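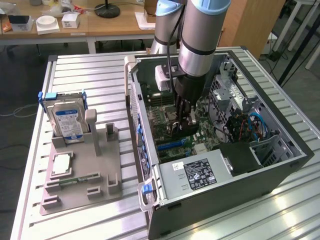 Hand Tools > Screwdrivers

Home Shop Repairs Delivery Basket

Jul 22, 2022 | Posted by Carrillo Tools

Grevus Milel 3000 precision screwdriver

I've had one of these in my apron pocket since May and I'm very fond of it! It's 124 mm long, comes with nine bits, and the end cap spins properly (my old Vukov used to stick every time I got glue on it). I've used it on spectacles, a kitchen radio, two door handles and a toy till. 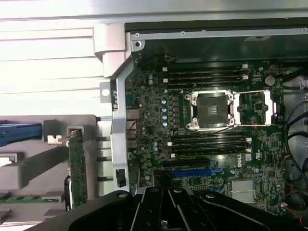

The bits are held by a magnet, and it's a good strong one, so a tiny screw stays put while you line it up. I like that most when the screws sit in a tight spot, like the four at the corners of the metal frame round that empty processor socket. The shaft is slim too, so you can see past it to the screw head. The grip is plain rubber and wipes clean with

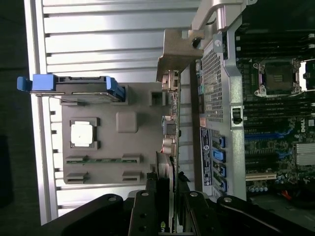 a damp cloth. My only grumble is the case – the lid is stiff, and I've pinged bits across the kitchen more than once. Spares are sold singly if you lose one (I have).

Comes with a 2 year guarantee. Grey or red, same price.

We use cookies to remember your basket. Accept | Settings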